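What I kept and what I gave away

2020-09-21

I moved out of the apartment on Kerkedance Street in June, after five years there. The new place is one room and a kitchen. I knew from the floor plan that about half of my things would have to go, so I started sorting a month before the move and I still ran out of time.

The first thing I did was measure. The closet in the new room is 31 inches wide. I hung everything I owned on a rack of the same width to see what fit, and the answer was my work clothes and two coats. The rest went into bags by the door, and I took the bags to the donation center on my way to work so I wouldn't go back through them.

Books were easier than I thought they would be. I kept the ones I had marked up and the ones I couldn't get at the library. My friend Chanida Srithong took the cookbooks.

Small things were the slow part. A couch is one decision, and you make it in a minute. A drawer of little things is a hundred decisions, and I would sit on the floor for an evening and finish one drawer. The soft things were the worst, the crocheted dolls most of all. I kept those.
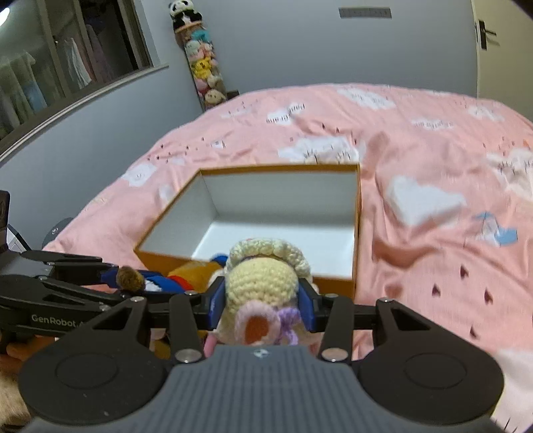 Rules that helped

I set a timer for 20 minutes per drawer. When it rang I closed the drawer and moved to the next one, even if I wasn't done. Most of the drawers got two rounds.

Anything that came as a set stayed as a set or left as a set. Before this I had half a chess game and three decks with cards missing. Photo cards are the same. Once they're out of the box they end up in coat pockets and between the pages of books, so mine stay in the box now.

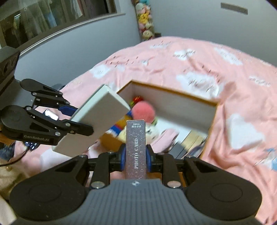
I also stopped keeping packaging for things that no longer worked. I had the carton for a Starnavis radio that quit two winters ago. The radio was gone and the carton was still on top of the fridge.

Paper I did last. Old leases, pay stubs, manuals. I kept taxes and medical records and shredded the rest. My neighbor Marcela Trnka lent me her shredder, and it overheated twice.

The new room is still too full. There are two boxes under the window I haven't opened since the move, and I can't remember what's in one of them. I'll get to them when the weather turns and I'm inside more. The bookcase needs to go up first, and for that I need to borrow a drill.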